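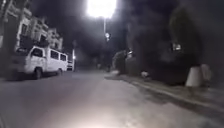
White van parked at left under the streetlamp, balconied buildings behind it.

Street lighting survey gallery, Tue 20 August. Pictures are grouped by type of road edge. Notes are by Heike Meinecke, with additions by Rhun Beddoe where marked (RB). The survey covers the residential street, the open stretch with the planted edge, and the service side along the long building. Lamp references follow the February list.

The first picture belongs to group A, residential side. The lamp blooms into a halo large enough to hide the shape of its own head, so the lamp type can't be read from the picture. The pole shows as a thin pale line with a small round fixture or sign partway down. Road surface is smooth and grey, with no lane markings clearly visible. Facades get a dim wash that falls off with height – the top floors fade into the sky.

All lamps on this side are listed as Voltell heads at 3000 K. The list gives no shields. Elsie Gilchrist has asked for rear shields wherever a balcony faces the lamp, and that request is still open.

## Group B: open stretch

Low growth and rough ground border the road on the left. One streetlight stands out in the middle distance, and a second, fainter light sits lower and to its right, close to ground level. The second light is not on our list. It may be a porch light or a lamp on private ground, and it has been left out of the totals until Lleucu Mostyn has checked the plot plan.

A low pale structure at the roadside is faintly lit under the two lights. A white vehicle is parked to the right of a boxy grey-beige object at the edge of the road. Between the bright patch in the foreground and the buildings, the pavement darkens gradually to a muted grey-brown. The picture is heavily blurred and should not be used to judge surface condition.

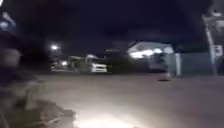 ## Group C: service side

The long building on the right has two stacked rows of small square windows above a dark banded wall or fence. The broad facade over the windows is light grey and nearly featureless. A concrete curb runs the length of the paved surface, and its top edge stays readable well into the distance, which is useful for anyone walking there after dark.

Curb contrast was scored by eye on the Lewis scale, which we use in-house and which runs from 0 to 5. This side scored 3. Pale top edge against darker vertical face is the condition we want – a dirty or worn top edge usually costs a full point. 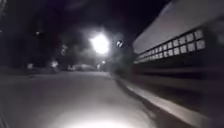 Spacing is the other item for this group. The February list puts the lamps 37 m apart, and the Akitz drawing shows a different figure for the same run. Efa Rosser will tape the distance on the next visit. Until then, treat the spacing for group C as unconfirmed.

(RB) The spare cabinet key for this side is at the Todanine office, second drawer, on the green tag. Please sign for it.

Corrections go to Heike with the group letter and the lamp reference.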